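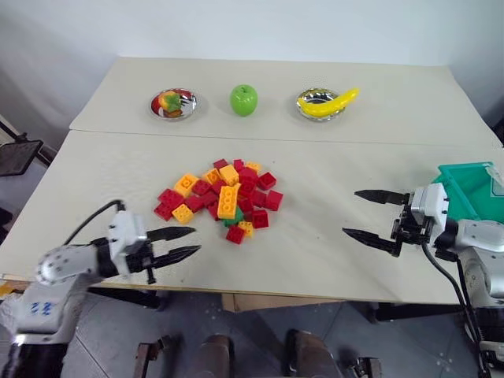
Has anyone looked at the cable on the right arm since the gripper was changed? It was rubbing on the wrist housing when I used it, and I'd want that looked at before the power goes on. – comment left by a member, 8 am

Checked and answered under item 3.

Grudotgate Shared Workshop
Two-arm build (Judo), bench check before powered running
To be filled in at the bench, August

1. Emergency stop within reach of the operator, pressed and reset once with arms at rest.
OK.

2. Arm mounting bolts, both sides.
OK on the left. One bolt on the right took a quarter turn. Check again next session.

3. Cables clear of joints through full travel.
Left OK. Right had a shiny patch on the sleeve near the wrist. Sleeve replaced, joint moved by hand end to end, no contact now. Leave the slack as it is – pulling it tighter is what caused the rub.

4. Gripper fingers tight, tips not chipped, screws all present.
OK both sides.

5. Table panels level at the seam.
The back panel sits higher than the front. Acceptable for picking bricks out of the pile in the middle. Do not drag anything across the join. Fingers to be lifted before moving back to the fruit and the silver dishes.

6. Teal bin clear of the right arm's path.
Not passed. Bin is close behind the arm. Move it or lower the speed limit.

7. Floor and under-table space.
Cardboard box under the front panel to go on the shelves. Trip risk for anyone reaching for the plug.

8. Supply and fuse.
Kavano supply, shelf tag 321, fuse rating matches the label. Lead has no cuts.

9. Height of first test moves set in the control file.
Still at 700 from the old bench. Needs changing before item 10.

10. Slow run, 13 cycles, one person at the stop button.
Not started. Waiting on 6 and 9.

Completed sheets go in the Benavides folder by the door.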